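Banateck Sorting Cell - Set-up Guide
Section 2: Planning and Budgeting Before You Order

2.1 Scope

Complete this section before a purchase order is raised. It covers the arm, the grippers, the wrist camera and the work surface. Mains supply and guarding are covered in Section 4.

2.2 Procedure

1. List every item the cell will be expected to handle. Record mass, widest dimension and surface finish.

2. Mark each item as rigid or flexible. Bags, film and wrap are flexible and must be budgeted with the tapered fingers.

3. Measure the bench. Allow 74 cm of clear depth in front of the arm base.

4. Select bins. Record rim thickness and wall height on the planning sheet. The fingers must reach over the rim without the wrist touching it.

5. Order two sets of fingers per arm. Lead time on replacement sets from the Curkbridge warehouse is 14 working days.

NOTE: Finger sets are matched at the factory. Do not mix fingers from different sets.

6. Allow 17 per cent of the hardware price for spares and consumables in the first year.

CAUTION: Do not order bins on internal volume alone. A thick rounded rim reduces the usable opening and can hide part of the contents from the wrist camera.

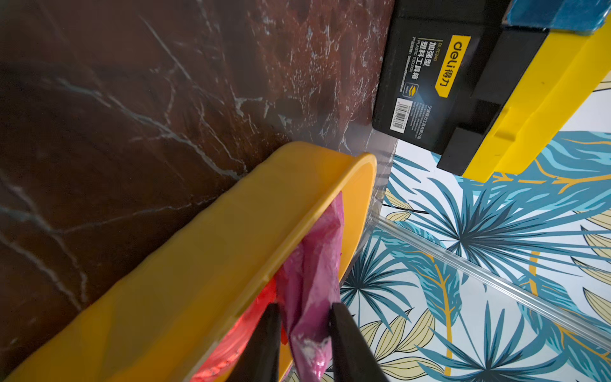 Can the cell be purchased without the wrist camera?
The camera is optional on cells that handle rigid items from a fixed tray. It is mandatory for bin work, and the Talukder controller will not load a bin program unless a camera is registered.

2.3 Work surface allowance

Patterned and glossy coverings may be used, but allow extra commissioning time for them. Budget one additional half-day on site for each covering that differs in colour or finish.

NOTE: Clear plastic parts must be listed separately on the planning sheet. They are quoted by Erham as a lighting option - not as part of the base cell.

2.4 Before submitting the order

1. Check that the item list and the bin list carry the same revision letter.

2. Attach a dimensioned sketch of the bench.

3. Confirm freight and unloading arrangements in writing.

Quotations issued from this section remain valid until the end of the calendar month.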